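Kitchen and dining room assistant, Grasstead House

Part time, permanent
Reference: 181
Reports to: Annelies Willems, catering manager

Grasstead House is a residential study centre with its own kitchen, dining room and garden. Groups stay with us for short courses in languages, bookkeeping, choral singing and local history, and most of them eat all their meals here. We are looking for a kitchen and dining room assistant to join the team in July.

The dining room seats 100. When a large course is in, breakfast is busy and lunch is busier. Between courses the work is quieter, and we use that time for deep cleaning, stock checks and clearing out the stores. You need to be happy with both sorts of day.

What you will do

Set up the dining room before each meal and clear it afterwards.
Wash, peel and chop vegetables and salad as asked by the cook.
Serve at the counter and keep the hot water, bread and fruit topped up.
Run the dishwasher and put everything back where it belongs.
Take deliveries at the side door, check them against the order sheet and put chilled goods away first.
Label and date opened food.
Fill in the fridge temperature sheet at the start and end of your shift.
Take food waste and recycling to the yard.

You will not be expected to cook main meals, but if you would like to learn, the cook will show you how we make the soups and the plainer puddings. Our last two assistants both went on to cooking jobs, one of them here.
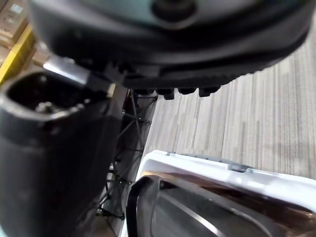

Hours and shifts

The post is 71 hours a month, worked to a rota that comes out four weeks ahead. Early shifts start at 6.30am and finish after the breakfast clear-up. Late shifts start at 3pm and finish when the dining room is set for the morning. You will work every other weekend. If you need to swap a shift, you can arrange it with a colleague, but please tell Annelies before the swap and not after it.

There is a meal with every shift. We close for two weeks in winter and you will need to keep some of your leave for that.

Pay

We pay monthly, in arrears. The hourly rate is the same for all kitchen and dining room assistants and is printed on the first page of the application pack. Weekend hours are paid at a higher rate. You will be enrolled in the pension scheme after your trial period unless you ask not to be.

What we are looking for

You do not need to have worked in a kitchen before. We do need someone who turns up on time, keeps clean and can follow a written list. You should be able to stand for most of a shift and lift a full crate of vegetables with help. Your English should be good enough to read allergy notes and to answer guests' questions about what is in the food. If you are not sure of an answer, you must be willing to say so and go and ask.

A food hygiene certificate would be useful. If you don't have one, we will pay for the course and you will take it in working hours.

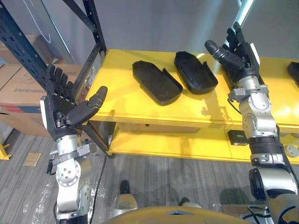

Getting here

The 42 bus stops at the end of the drive, but the first one arrives too late for the early shift. Staff on earlies walk, cycle, drive or share lifts. Parking is free, and there is a covered bike rack behind the laundry. We can't offer a room on site with this post.

How to apply

Ask the office for an application pack, or collect one from reception. Fill in the form and return it with the names of two people who can give you a reference. One should be someone you have worked for, or a teacher or tutor if this would be your first job. Please don't send a CV in place of the form.

If you need the form in large print, or would like to go through it over the telephone, ask for Jeanine Leemans in the office. She can also answer questions about pay and leave.

Interviews will be held at Grasstead House in the morning, followed by a short tour of the kitchen. Please wear flat, closed shoes. We will pay your bus fare if you bring the ticket. Everyone who is interviewed will hear from us by telephone or letter within a week.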